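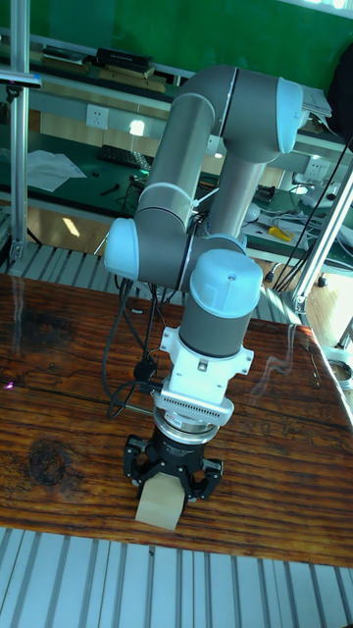

I'd been meaning to go to the Culine open day for years and always found out about it the week after. This time Charmaine Cele from my bread class texted me the link in plenty of time, so in November off we went, the two of us and her enormous flask, on the slow train to Lelport.

Culine, if you don't know it, is a vinegar works. Proper vinegar, made in old wooden barrels in a row of brick sheds by the canal. You can smell the place from the station! Not unpleasant exactly, a bit like walking past a chip shop that also sells apples. Charmaine said it cleared her sinuses and I think she was only half joking.

You get given a sticker and a hairnet at the gate and put in a group. There were 17 of us in ours, mostly couples, plus one very serious teenager with a notebook who asked better questions than anyone else. Our guide was Torunn Sandberg, who has worked there long enough to have very firm feelings about malt. She walks fast and talks over her shoulder, so if you go, get yourself near the front.

First stop was the apple store. They'd had the last of the cider fruit in and it was piled up in big crates, all small and scabby and not at all like what you'd get in a supermarket. Torunn let us bite into one. Never again! It was like chewing a teabag. Apparently that's the tannin and it's what you want, although she did say that if you only used apples like that you'd have something fit for cleaning windows. They mix in sweeter ones from two orchards up the valley.

After that came the pressing shed, which was very cold and very loud, so I caught maybe a third of it. The gist is that the juice becomes cider first, and then the cider becomes vinegar, and the second part can't be hurried. I'd somehow always thought vinegar was just wine that had gone off. Well, it sort of is, but with a lot more looking after.

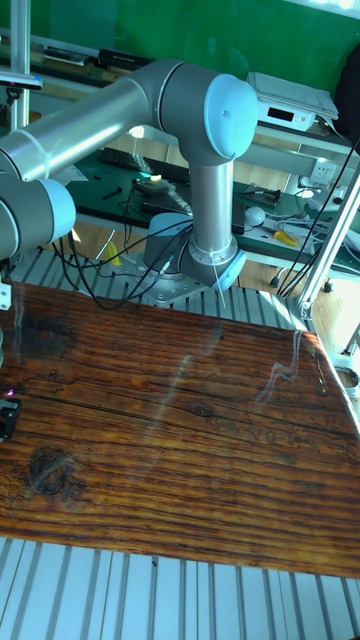 The barrel shed was my favourite by miles. It's long and low and dim, and warm after the pressing shed, and the smell in there goes right up behind your eyes. Each barrel has its number chalked on the end, and some have names too, given by whoever was looking after them at the time. There's one called Auntie. Torunn wouldn't tell us why.

She drew a bit off for us with a glass tube so we could see the mother, which is the jellyish stuff that does all the work. It looks revolting, like something you'd fish out of a pond, and the teenager was absolutely thrilled with it. You can buy a jar of it in the shop with instructions. Charmaine did. I've been told it now lives on top of her fridge under a tea towel and that her husband isn't speaking to it.

There's a story that vinegar has been made on that bit of canal bank since 1602. Torunn told it well but did add that the canal itself is a good deal younger than that, and that the only evidence is a line in a parish book about a woman being fined for selling sour ale. I like to think she was the founder. She ought to be on the label.

Then it was the tasting, upstairs in a room with long benches and a view over the water. This was run by Darmawan Siregar, the blender, who was lovely and terribly patient with all of us coughing. You're meant to take it off the spoon in tiny sips with a bit of plain bread in between. I took far too much of the first one and had to look out of the window for a while.

We tried the ordinary cider vinegar, a malt one, one with honey, and then the one they keep in the barrel for three years — oh, that was a different thing altogether. Almost sweet, quite brown, a bit like the sticky edges of a roasting tin. Darmawan puts it on strawberries. He also puts it on vanilla ice cream and got quite a groan for that, but I've since tried it at home and he's right. The honey one I didn't care for. Charmaine loved it and had mine.
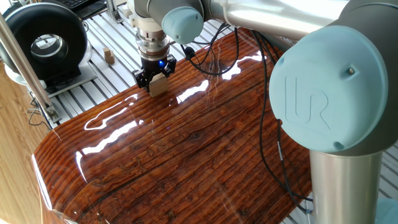 Lunch was in the yard from a van run by Kamarul Saragih (it just says Saragih on the side in big yellow letters). He does pickles with everything, and uses the Culine malt for them. I had a cheese toastie with pickled green chillies and carrots, and Charmaine had noodles with pickled cucumber on top and went back for a second tub of the cucumber on its own. The queue was long but moved along nicely. Bring cash, his card machine was having a bad day.

After lunch you can wander about on your own. There was a cooper showing how he mends the barrels, hammering the hoops down and walking round and round as he went, and we stood watching him for ages. He didn't say much. There was also a talk on shrubs, the drinking sort, by Þórey Thygesen, who'd written her recipes out by hand and had them copied for everyone. I've made the blackberry one already from a bag in the freezer: equal weights of fruit and sugar, left overnight, strained, then the same again of cider vinegar. It wants a week in the fridge before you drink it and then plenty of fizzy water. I gave it four days and it was a bit fierce.

The shop was a scrum. It's a tiny room and everyone arrives in it at once with rucksacks on. I came away with two bottles of the three-year one, a malt, and a crock with a wooden tap that I do not need and carried all the way home on my lap. If you want the crocks, go early, there were only a couple left when I got in.

A few practical bits, as I know some of you will ask. It's a ten-minute walk from the station, flat all the way but cobbled at the end, so mind your ankles. The barrel shed has a step down into it and not much light. Wear something you don't mind smelling of vinegar, as my good scarf is still on the washing line three washes later. The toilets are across the yard and perfectly fine. Dogs can go in the yard but nowhere indoors, and from the look on the face of the spaniel by the gate he was quite happy about that.

We got the ten past four back with our bags clinking, and Charmaine finished the flask. They do a spring open day too, when they're bottling, and I've put my name down for the email this time. If anyone else wants to come, let me know and we'll try to get in the same group.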